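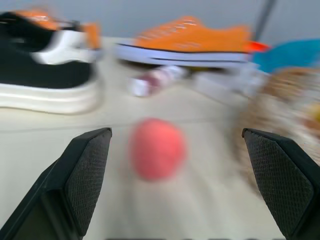 Ticket: wrist view too smeary to label
Opened by Chie Hamada, Kemerport bench
Project: Skuro, fruit into basket

Hi all, and thanks for being so patient with me this month! I went through 69 takes from August and in 7 of them the wrist view blurs so much on the approach that I can't mark where the grasp begins. The fingers stay crisp, it's everything past them that smears.

Tried so far: slowed the approach, no change that I could see. Next I'd like to cap the exposure at 2000 microseconds and redo those takes with the same clutter on the table.
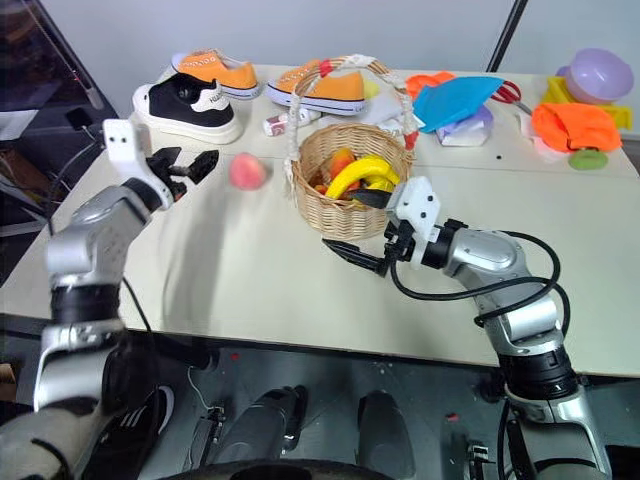
Head view, left gripper open, peach by the left one.

Could somebody at Vudero please tell me whether the cap goes in the session file or on the camera itself? I've kept the old takes, just in case.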